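Skusport to open showroom and stone yard in Steta

Kitchen supplier Skusport will open a second showroom in Steta in May, taking over the former Galang furniture building near the bus station. The company has signed a lease for 10 years and plans to use the rear of the property as a stone yard, where slabs will be stored and cut to size.

The store will employ 16 people, most of them in the cutting shop and on the installation crews. Hiring for the yard has already started. Sales staff will be hired closer to the opening. 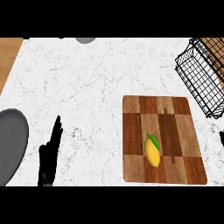

Skusport said demand for stone counters has outgrown its current site in Nelemik, where customers now wait up to two months for an installation. The company fitted 249 kitchens last year and turned some jobs away during the fall. Moving the cutting work to Steta should bring the wait down to about three weeks, it said.

The Nelemik showroom will stay open, but its workshop will close once the new equipment is running. Workers there have been offered jobs at the Steta site, and a company van will run between the two towns each morning for the first year.

Neighbors had raised concerns about noise and truck traffic when the plan was first submitted. Under the terms of the town permit, cutting must take place indoors and deliveries have to end by 6 p.m. Trucks will enter from the rear road and will not be allowed to park on the main street.

The building has been vacant since Galang moved out two years ago. Work on the roof and loading area is under way.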